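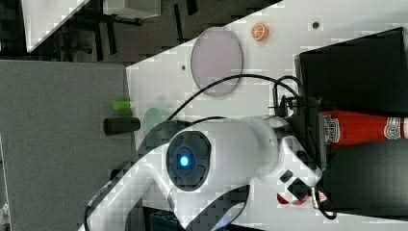
Vol. 2, No. 5

Hopkin Antique Lock Parts List: data card

What this is

A table of parts for muzzleloader locks, the flint and percussion kind, put together by people who got tired of ordering the wrong mainspring. Each row is one part: a hammer, a frizzen, a tumbler, a sear, or one of the screws that hold the whole argument together. The rows started out in Gurkden's old paper catalog and were typed in by hand, which explains the spelling of "frizzen" in the early releases.

What's in each row

part_name: what most builders call it
lock_maker: Drarketti, Brevico or "unmarked"
hand: left or right
thread: as measured, never as advertised
fit_notes: free text, sometimes very free

Drarketti changed its sear screw thread at some point and kept the same part number. Both versions are listed, with an A or a B after the number. Check the one you have before you order, and then check it again.

Known problems

Left-hand locks are thin on the ground. We have 8 of them, and 2 are missing their bridle measurements. Brevico springs are listed by free length only - if you want compressed length, get a vise and some eye protection and send us what you find.

The "unmarked" group is a junk drawer. Around 10 of its rows may be the same tumbler measured by people with different calipers and different moods.

What it's not for

Don't use the table to judge whether an old gun is safe to shoot. It knows about screws. It has no opinion on barrels, and a gunsmith will have several.

Changes

Volume 2 drops the price column, last correct one July. The fly and detent parts now have their own entries. "Frizen," "frizzin" and "frizzon" have been merged, over one objection.

Corrections

Send the part number, the measurement and what you measured it with. "Eyeballed" is accepted as an answer but goes in fit_notes.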